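Textile Care, Unit 3: Home Laundering
Course handout, V. Priedītis 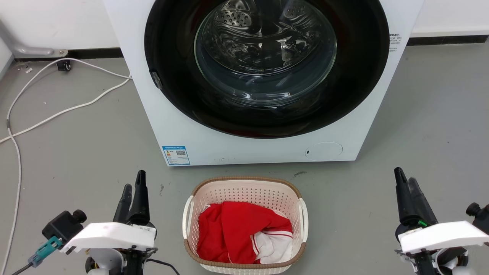 Figure 1. A front-loading washing machine.

Fibers are grouped by how they respond to water, heat and friction. Cotton and linen tolerate hot washing; wool and silk do not. Wool felts when its scales interlock under agitation.

Students should bring two swatches of undyed wool to the June practical. Shrinkage is measured along the warp and the weft, and results are entered on Sheet 4. The report may be up to 50 lines long.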